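Housekeeping Assistant (part-time, permanent)
Clarnbridge Conference Centre
Reference: 781

Applications are invited for the post of Housekeeping Assistant at the Clarnbridge Conference Centre. The centre provides overnight accommodation for visiting lecturers, course members and private guests throughout the year.

The person appointed will work 24 hours a week, mostly in the mornings, with 2 weekends in each month. Duties include making beds, cleaning bathrooms, vacuuming carpets, emptying bins and separating recyclable waste from general rubbish. Some lifting is involved.

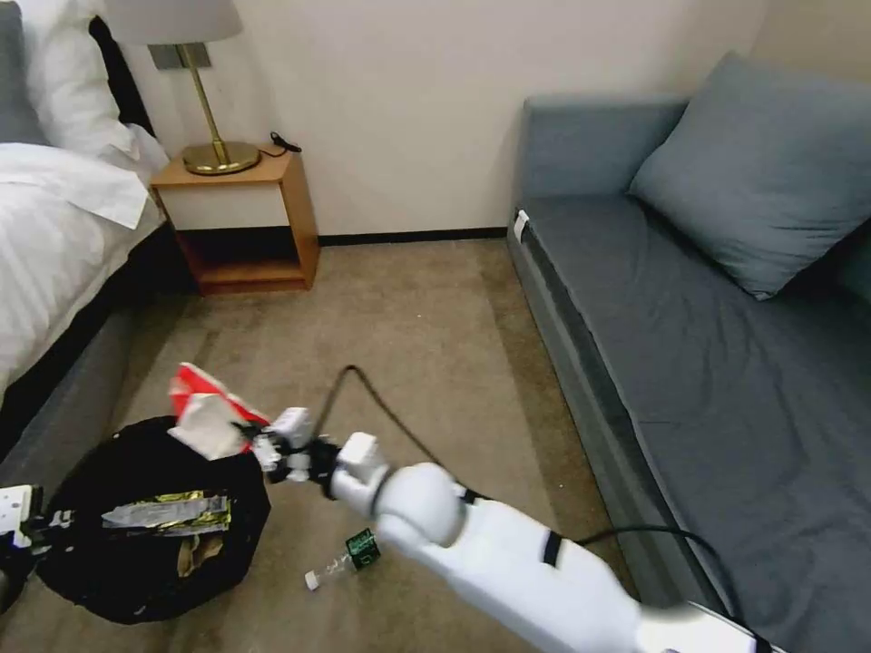 Accommodation and Guest Services, Adberg Building

Previous experience in a hotel, hospital or hall of residence is welcome but not required, as full training is given. Applicants must be able to work to a set timetable — rooms are to be ready for arrivals by early afternoon — and to deal politely with guests. The post is subject to a probationary period.

Uniform and a meal on duty are provided. Staff may also use the Mandik sports hall free of charge outside teaching hours. A joining payment of £900 is made on completion of the probationary period.

Application forms may be collected from the reception desk in Okafor House or requested by post. Completed forms must reach the centre by 25 May 2024. Late applications will not be considered. The successful applicant will be expected to take up the post before September.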